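Home | Local | Business | Letters
Print this story | E-mail this story

Hillby laundromat promises quicker drying

The Lodance laundromat in Hillby reopened in October with new front-loading dryers, and its owner, Larnbridge firm Bakke, says they will cut drying time by up to 114 minutes a week for a family. The company would not say how it got that number, or how much laundry it thinks a family has. 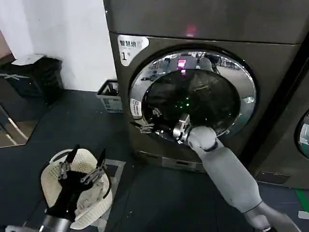

Dryer No. 1, with its chrome-rimmed door and a sticker in Chinese.

Bakke says the refit cost $690 a machine, a figure that seems low and comes with no receipts. Prices have gone up as well. A cycle now costs $5, and customers will have to judge for themselves whether the towels come out any drier. The firm says 881 people signed a card asking for the upgrade. The card was not available to see.

Print this story | E-mail this story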